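**Interview: Dressing a Small Room**

Dorin Roman has been hanging fabric for a living since he left the drapery workshop at Castetti, where he trained as a cutter. He now oversees temporary interiors at Stillotell, a job that covers trade displays, waiting areas and, more often than one might expect, rooms that were never intended to be displayed at all. He spoke with us in June, shortly before the summer schedule began.

Mr. Roman's first principle concerns measurement. "People measure the wall and order the cloth to match," he said. "Then the cloth hangs flat like a bedsheet and shows every mark behind it. I want extra width so that it can fall properly." His team keeps 41 lengths of black fabric in storage, each labeled by drop and width. Most were purchased from Furtună, a supplier he has used for the past five years.

Asked whether a bathroom presents particular difficulties, he replied that it presents all of them. The fixtures cannot be moved, the walls are close together, and there is seldom space for a ladder. "You work around the toilet. You accept that from the beginning," he said. He prefers to cover three walls and stop well short of the ceiling, leaving a band of the original paint. A black cloth taken all the way up makes a small room feel lower, in his opinion, and it interferes with the light fittings.

On the matter of fasteners, Mr. Roman favors small clips along the top edge. Staples are quicker, but they damage the cloth and the wall alike. He begins at the middle of the back wall and works outward to each corner.

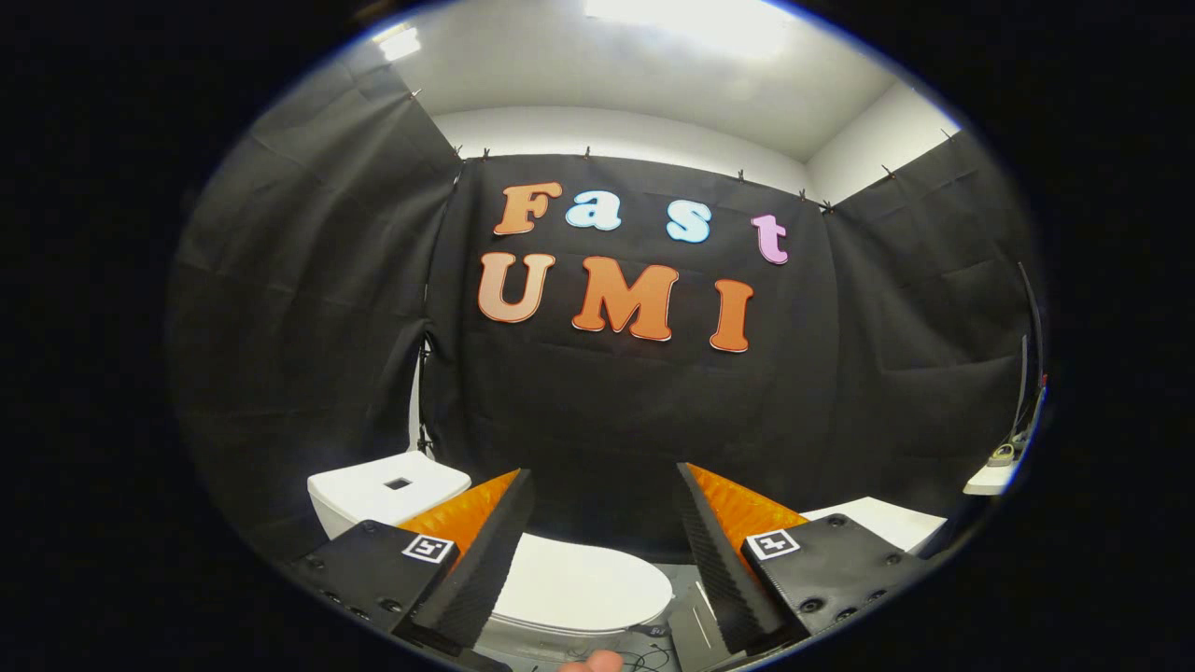 Lettering is the final stage. Mr. Roman advises clients to use cut-out letters in warm colors, with perhaps one or two cooler ones, and to divide a short name such as "Fast UMI" over two rows. The lower row may be larger. "Orange on black can be read from the doorway," he said. "A pale outline helps as well. I have seen gray letters on black cloth, and they simply disappear."

He is less strict about creases. Steaming is standard practice for the Stollar displays, which remain in place for weeks, but he does not insist on it for side panels in a small room. "The back wall should be presentable — the sides will wrinkle again as soon as a person brushes past them."

Storage receives more of his attention. Cloths are to be shaken out, rolled on a tube and returned to the shelf with their labels facing outward. Clips go back into a tin, letters into a flat folder with paper between them.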